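4. What the color card can and cannot tell us

The claim that kiosk staff can keep iced tea at a steady strength by matching it to a printed card has been repeated so often in the trade press that it is now treated as settled. We do not think it is settled. Most of what is cited for it goes back to one pilot run in Tastdale by Chisholm, whose report is careful and modest, and to a set of sales materials from Claeys, the firm that prints the card, which are neither. Callum Chisholm wrote that the card "may help a new hire notice a badly weak batch." In the Claeys brochure this has become a promise that every cup will taste the same.

The difference matters to anyone who has to pay for tea. An operator who believes the stronger version of the claim can drop the tasting step at the start of a shift, and several have. If only the weaker version is true, the tasting step was doing most of the work and its loss will show up in the cup sooner or later. Our aim in this section is to ask how far the existing evidence supports either reading, and then to report what we saw when the card was used in ordinary trade.

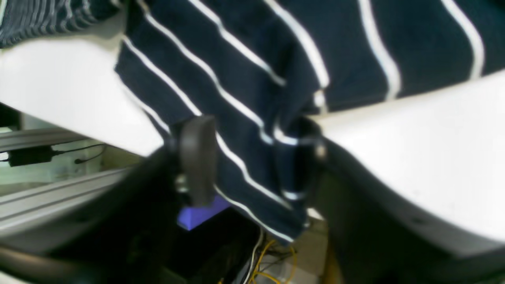

The Tastdale pilot compared batches brewed with the card against batches brewed in the usual way, at kiosks run by Pallano during June. Staff filled in a short sheet for each batch. A panel then rated samples for strength. On these ratings, card batches were judged to be more even, and this is the result that gets quoted. Less often quoted is the remark, in a footnote, that the staff who used the card had also been given a fresh briefing on steeping times and a new kitchen timer. The comparison group got no briefing and kept whatever timer they had. With both changes made at once, the result cannot be credited to either. A timer costs less than a year's supply of cards, and it is at least possible that the timer was the whole story.

There is a second problem, which the pilot could not have avoided but which later authors should have raised. The panel knew that a card was being tested. They did not know which samples came from which group, so in the strict sense the tasting was blind, but the samples arrived in the order in which the kiosks closed, and the card kiosks tended to close earlier. A regular taster would have worked this out. We have no reason to think anyone cheated. We only note that a blind test with a readable running order is a weak sort of blind.

Color as a stand-in for strength

Even if the pilot had been airtight, the basic idea behind the card would need defending. It assumes that a darker tea is a stronger tea, that a person can see the difference reliably, and that the difference they see belongs to the tea. The first of these holds well enough within one leaf, one water supply and one recipe. It fails as soon as the recipe moves. Lemon lightens black tea at once without making it any weaker. Hard water darkens it and may form a film that reads to the eye as body. Tea left in an urn goes on darkening through the afternoon while drinkers complain that it has gone flat. A card that sees only color will score the old urn above the fresh one. 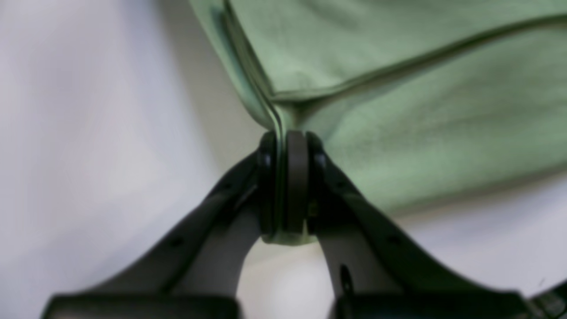

The third assumption is the one most writers pass over, and we think it is the weakest. Kiosk staff hold the cup up wherever they happen to be standing, which may be under a lamp, in the shade of an awning, or with their back to a window. The card comes with a note asking for "good even light," and no outdoor kiosk we visited had any. How much this matters can be shown without any tea at all. The light sage-green cloth in Figure 2 is close to pale mint where the light falls on it and a deeper, muted green in the shaded folds, and a reader asked to pick the one printed patch that matches it would have to decide first which part of the cloth to believe. Tea in a clear cup is harder still. It passes light as well as reflecting it, it takes color from whatever is behind it, and the ice breaks it into bright and dark pieces. The neighboring patches on the Claeys card are closer together than the shift a cup goes through when it is carried from the counter to the hatch.

Defenders of the card reply that the printed patch sits in the same light as the cup, so that both shift together. This would be a good answer if both were the same kind of object. Matte card and a cold drink in a plastic cup do not respond to light in the same way, and a low sun behind the cup can make a weak tea glow amber while the card, lit from the front, stays put. The reply also assumes that staff hold the two side by side. On the shifts we watched, the card was more often taped to the inside of a cupboard door and looked at from across the kiosk.

Observations in trade

We spent time in four Pallano kiosks, with the consent of the operator, and took paired readings by eye and by meter. The meter was a handheld Flondby unit that estimates dissolved solids. We do not offer it as the truth about tea. It is blind to aroma, it is thrown off by sugar, and it needs a sample at a steady temperature, which a busy kiosk is slow to provide. It does have the merit of not knowing what result is hoped for.

The staff were asked to brew as they always did and to call each batch weak, right or strong using the card. A second member of staff, working from a separate cup in another part of the kiosk, made the same call without hearing the first. The meter reading was taken last and was not shown to either of them. In all we had 57 batches with a full record. Batches with any sweetener already in the urn were left out, as were any where the two staff had plainly talked.
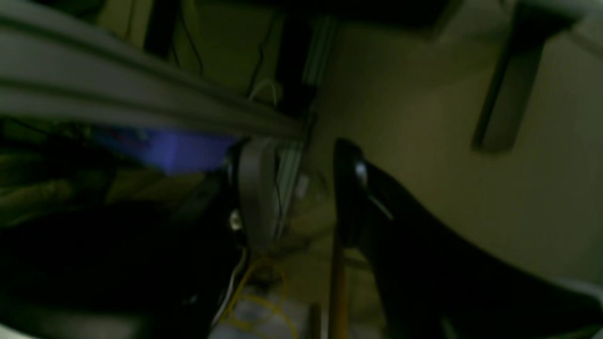 The card did best at the bottom of the scale. When a batch had been brewed with far too little leaf, or had been topped up with water and forgotten, both staff called it weak and the meter agreed. This is the use Chisholm had in mind and we are happy to confirm it. It should be said that the same batches were also picked out by smell before the card was reached for, so the gain over an alert person with a nose is unclear.

In the middle of the scale, where nearly all batches fall and where the sales claim lives, agreement was poor. Staff using separate cups often disagreed with each other, and when they did agree the meter did not reliably side with them. "Right" was by far the most common call, as one would expect from people who had just brewed the batch and had customers waiting. We suspect that the card is used here mainly to approve a decision already made. One shift lead told us, without any embarrassment, that she looked at the card to see how to hold the cup so that it matched.

At the strong end the card failed in a more regular way. The darkest patches are hard to tell apart in any light we tried, and staff treated them as one. An over-steeped batch and a merely robust one both came out as strong, although a customer would drink the second and return the first.

Possible objections

It may be said that our kiosks were unusual. They may have been. All were run by one operator, all used the same black tea, and we visited in bright weather. A sheltered indoor counter would suit the card better, and we would welcome a test in one. We doubt the result would rescue the brochure, as the trouble with lemon, hard water and urn age has nothing to do with lighting.

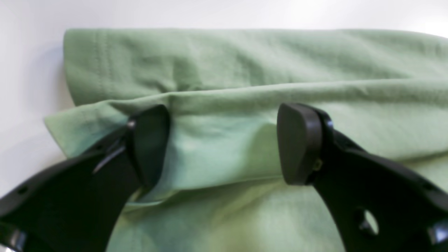

A stronger objection is that strength itself is a poor target. Customers who praise a tea for being "consistent" may be responding to how cold it is, how much ice is in the cup, or how quickly it was handed over. If so, then the card, the meter and our own study are all measuring something the customer barely notices. We take this seriously. The complaint log Pallano allowed us to read contains more entries about ice than about strength, and the entries that do mention strength seldom say in which direction. Anyone who wants to use our readings as proof that the meter should replace the card will have to deal with this first, and with the price of the meter.

We also cannot rule out that the card helps by giving new staff something to do with their hands and eyes at the moment when a batch ought to be checked. A prompt of that kind could be worth having. A line on the wall saying "taste it" would serve as a fair comparison, and the next trial should include one, with the same briefing and the same timer given to both groups and the samples shuffled before they reach the panel. Until such a trial is run, we would advise operators to keep the morning tasting, to use the card for catching very weak batches if they already own it, and to ask Claeys for the data behind the word "every."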